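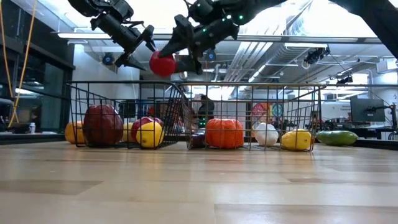 Swapping the fingers on our two arms has taken over my month, so forgive the length! We've been comparing the stock Nelia fingers with the softer Gallegos pads, all on pretend shopping. Round things are where I'd like opinions – the glossy red ball over the left basket is the sort I mean, and I've set both grippers to the same closing force for it. Over 200 picks the Nelia set dropped 16.

wekivstead_ott

Did you slow the wrist down as well? I'd blame speed before fingers, myself.

b_painemal

No, same speed throughout, and I do take the point. The long shapes bother me more, as a cucumber wants to be held near its middle and the wire gets in the way of the knuckles.

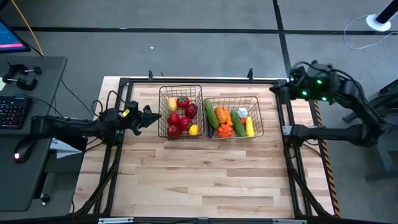
With the Gallegos pads I come in steeper, and they've been kinder to me on those. Lovely things, if a bit dear.

wekivstead_ott

Have to disagree, sorry. Pads wear. Mine were shiny by April and I went back to plain fingers.

jistov_fan

Ott's right about wear, but a wipe with a damp cloth gave mine another 2 months. Do try it, Benjamín!

b_painemal

Will do, and thank you both.

Search this forum Go

Related threads
Jistovmont controller: worth the upgrade?
Pad wear pictures (258 replies)

Contact us | © Wekivstead Forums | Back to top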